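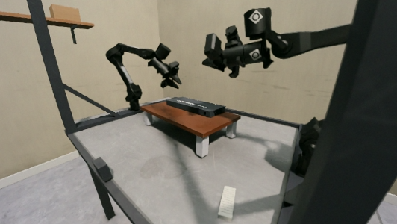
Do two arms over one table need a written clearance rule?
Posted by Stella Simiyu

Our Wekia checklist says one arm parks before the other moves in. In simulation I'm tempted to skip it — pixels don't break. Who follows this?

Yavuz Kurtuluş
We do. I don't trust a rule that starts on hardware day.

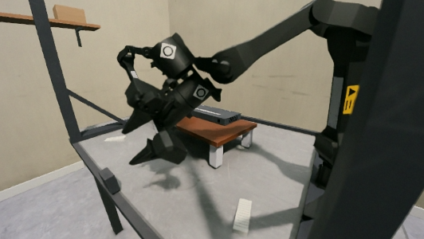
Log every overlap, even in sim. Ours ran 2,000 episodes before anyone checked.

Mohandas Palaniappan
Skip it. Checklists are paperwork.
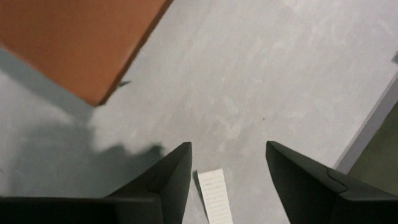

Gripper open over the paper strip, simulated view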